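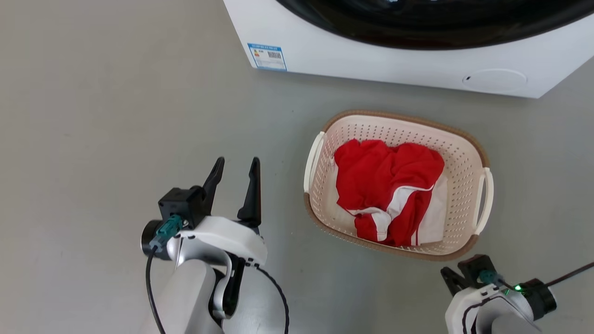 Trudano 41: planner and perception changes
Tuesday, November 18, 2025

Release 41 of the Trudano manipulation stack is on the internal package server. The laundry task set at the Fenville lab moved to it last week. Etelka Simon maintains the task definitions; merge requests go to her.

The main change is in the grasp planner. Until now it took one segmentation mask per object and sampled candidates across the whole mask. Garments break that, so release 41 scores candidates on local surface height and drops any pair of contacts that straddles a basket rim. Sampling stops at 236 candidates per arm. The old limit was 803, and most of the time went into rejected poses. 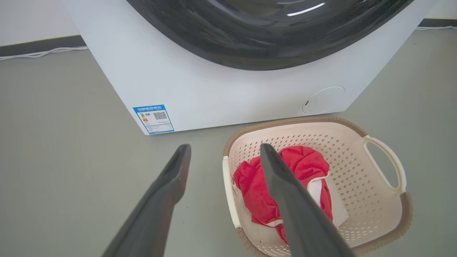

Mask merging in the wrist views has its own config block now, under perception/cloth. The old merge step joined regions by color alone and did poorly on two-tone clothing. Red fabric with white beside it, as in the basket here, was liable to come back as two objects, and the planner would then treat the white part as an obstacle. The new step also uses depth continuity across the boundary. Bevan Ormsby wrote it and would like logs from anyone who sees it merge cloth with the basket wall — light fabric on a cream basket is the likely case.

Door approach is a separate module. It fits a circle to the outer rim and ignores depth returns from inside it, where glass reflections made the old plane fit unstable. The fit needs 71 rim points; below that the module returns NO_FIT and the arm holds position. 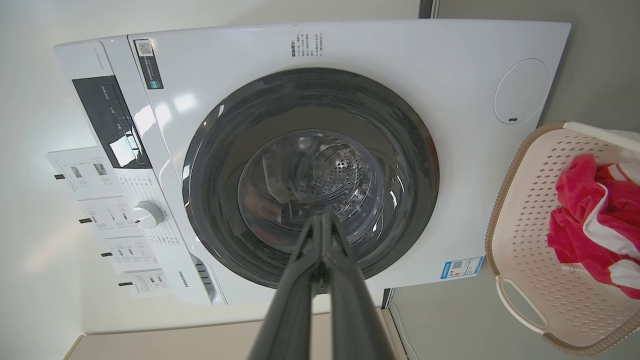 Wrist view, fingers at the lower part of the door.

Known issues: the replay tool still shows wrist streams unrotated. Hand-eye calibration files from before May must be regenerated. Milagros Quispe has the conversion script.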